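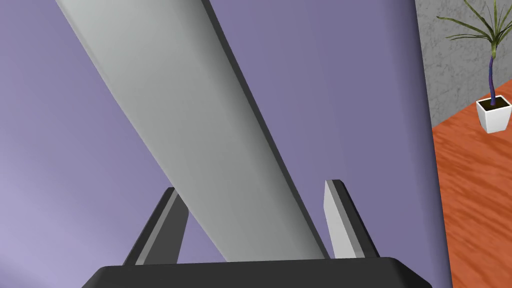 Gritik to open spare parts counter and repair workshop in Rimwood

Household goods retailer Gritik will open a spare parts counter and repair workshop at its Rimwood store in July. Customers will be able to order parts for small kitchen appliances, collect them in person and book a repair at the same desk.

The new counter takes over the ground-floor area previously used for garden furniture, which has moved upstairs. It will open at 8.30 am, half an hour before the rest of the store, so that people can drop off an appliance on the way to work.

At opening, the counter will hold 3,236 separate parts. Most are small items that wear out in ordinary use: seals, hinges, filter baskets, switches, knobs, feet and lids. Parts not kept at Rimwood can be ordered from the Gritik warehouse and collected from the counter, with no delivery charge.

"We looked at what people were asking for at the returns desk, and a lot of it was parts," said Iresha Uddin, store manager at Gritik Rimwood. "Someone has a food mixer that works perfectly well but the bowl clip has snapped. Until now we have had to give them a phone number and send them away. From July we can look it up and sell them the clip." 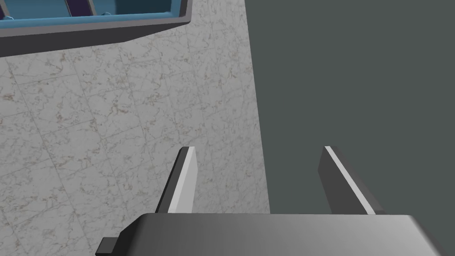 Computer rendering: a gripper with two parallel fingers and an open gap between them.

The workshop will repair kettles, toasters, mixers, blenders, irons and coffee machines, whether or not they were bought at Gritik. Each appliance will be inspected before any work is agreed. The inspection fee will be taken off the final bill if the customer goes ahead with the repair. If the customer decides against it, the appliance can be collected as it is or left for recycling.

Repairs carried out at Rimwood will have a guarantee of 2 years on the parts fitted. The guarantee does not cover accidental damage or limescale.

The workshop will be run by Knut Strobel, who joins Gritik from the repair firm Nowicki, where he trained new technicians.

"The most common faults are not complicated," he said. "A coffee machine that leaks usually needs a seal. A toaster that will not stay down often needs a good clean. What takes the time is finding the right part, and here the parts are on the other side of the wall."

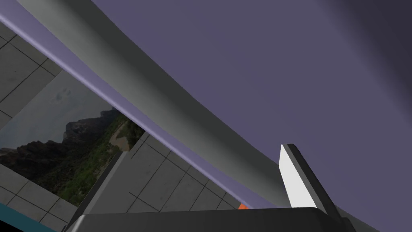

Parts for Lolladetti machines

The counter will stock parts for 176 models in total, including the full Lolladetti range of coffee machines. Owners of older Lolladetti machines should bring the model code, which is printed on the underside next to the rating label. Two early machines used a different pump fitting from later ones, and the code is the only reliable way to tell them apart.

Staff can also identify a part from the broken piece. Customers who are unsure are asked to bring all of it, including any screws or springs that came away with it. Parts bought in error can be returned within the normal period if the bag has not been opened.

Paper copies of instruction booklets will be printed at the counter on request. There will be no charge for a booklet if a part is bought at the same time, and larger print will be available.

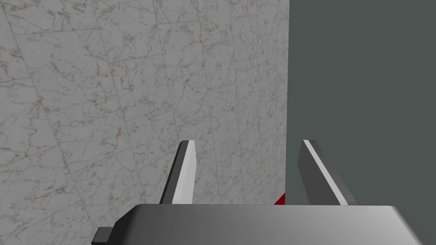

Bookings for the workshop will open two weeks before the counter does. They can be made in store or by telephone. The first 100 customers to book will not be charged the inspection fee, with a limit of one appliance for each household. Walk-in visits will be accepted when a technician is free, but a booking is advised for coffee machines, which take longer to test.

Microwave ovens, fridges and washing machines will not be accepted. Gritik's home visit service for large appliances continues unchanged and can be arranged through the customer service desk.

Parking is free for the first hour at the Rimwood store. A short-stay bay for dropping off heavier items will be marked out beside the side entrance, and staff will bring a trolley on request.

Notes to editors

Iresha Uddin and Knut Strobel are available for interview. Requests should be made to the Gritik press office. A price list for inspections and common repairs will be issued when bookings open.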